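Parts Room FAQ
Ginov Chair Repair -- maintained by Liya Admasu, who also has chairs to fix

Do I need an appointment?
No. Come after 10 a.m. and look patient.

Where does a new delivery go?
In the white bin on the floor by the yellow shelves, tape and all. The bin holds boxes. It has never held umbrellas well.
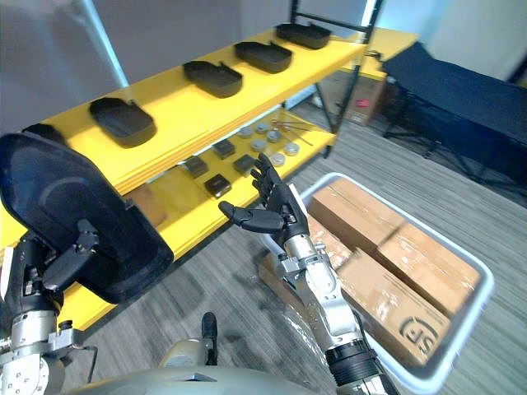 White bin, yellow shelves, three boxes still to be put away.

Can I stack my boxes on top of the ones in the bin?
You can, and Mesfin Tekleab will find you. Take one out, shelve what's in it, flatten the cardboard.

How do I store a curved panel?
Upright, glossy side away from anything with screws. Scratches don't buff out of the black ones, whatever the man at Zondano told you.

Is the yellow shelving for customers?
For customers' parts, yes. Customers get the bench.

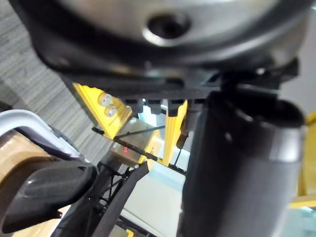
Parts Room Handbook, p. 2

Can I leave things on the carpet?
For as long as you're standing next to them. The gray hides a dropped washer beautifully, so empty your pockets over a tray -- your other option is crawling.

Do you label everything?
We label what fits a label. Our list runs to 1,419 part numbers, and two of those are the same caster.

What about the black cylinders?
Keep like with like and leave a little space between them. If you can't tell which kind you're holding, ask before it goes in a row with its cousins.

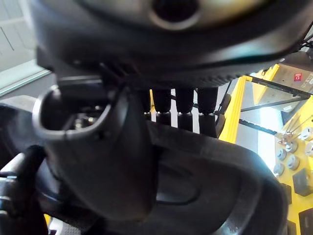 Four in a row, silver bands showing.

Can I borrow the Gidey catalog?
It was due back in July. Bring that one first.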